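Datasets > Household > Tableware wear survey

Overview Files Columns Known problems Changes

# Jakley Tableware Survey: data card

Version 2. Maintained by Sabina Gamage. Column checks by Ishbel Lennox.

## What this is

A table of 1,208 replies from people who own reusable plates and bowls, mostly the colored kind sold for picnics and small children. Each row is one item. The owner told us how old it is, how it gets washed, and what has gone wrong with it.

We started because sellers keep printing "dishwasher safe" on things without saying for how many washes, at what heat, or on which rack. We wanted to see whether owners' reports matched the promise. Please read the known problems before you quote any result from this file. Several people quoted version 1 without doing so, and some of what they wrote was nonsense.

## Files

- items.csv: one row per item
- washing.csv: wash habits, joined on item_id
- free_text.csv: comments, lightly cleaned
- dropped.csv: 638 rows we removed, with a code for each

The dropped rows are included on purpose. If you think we threw out too much, run it again with them in and tell us what changes.

## Columns people misread

`color_now` is the owner's word for the color today. It is a typed word and it was never measured. One person's turquoise is the next person's mint, and the same plate can get either depending on the light in the room.

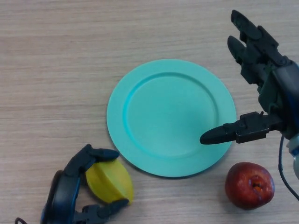
Turquoise or mint green? Both words are in `color_now`.

`color_new` is worse. It asks people to remember what the item looked like when they bought it. We would not build a fading claim on the gap between these two columns, and we are suspicious of anyone who does.

`brand` is free text. Jakley is over-represented since the first call for replies went out through the Jakley newsletter. Brovex and Ziver have enough rows for a rough look. Sutanto has 22. Do not rank brands with this.

`age_months` bunches up at 12, 24 and 36, which tells you how people guess.

`warped` is yes/no. Owners were told to set the item on a flat table and press on the rim. We have no idea how many did.
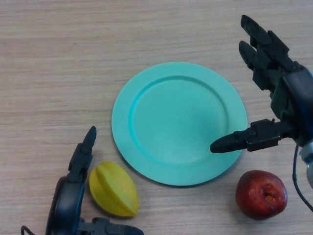
Flat rim, recessed well: shape code `rim_wide` in items.csv.

## Known problems

People with a complaint answer surveys. People whose bowls are fine mostly don't. Every failure rate in here is probably too high and we can't say by how much.

Wash temperature is blank in a large share of rows. Where it is filled in, many owners copied the number off the machine's dial. Treat it as a setting.

Knife marks and scouring marks were one category in version 1. We split them in version 2 by reading the comments, and where the comment was no help the code is `marks_unknown`. Ishbel and Sabina coded separately and disagreed more than we liked. Both sets of codes are kept.

Nothing in this data says anything about chemicals leaching into food. We didn't test for it, and stained plastic is no evidence of it either way. We get this question a lot.

## Reasonable uses

Teaching people to clean messy text. Working out better questions for a proper study. Arguing with a label.

## Changes

Version 2 (July): split the marks category, fixed a join that doubled some bowls, put `dropped.csv` back after it went missing from the download.

Contact: Sabina Gamage, Jakley Tableware Survey | Back to top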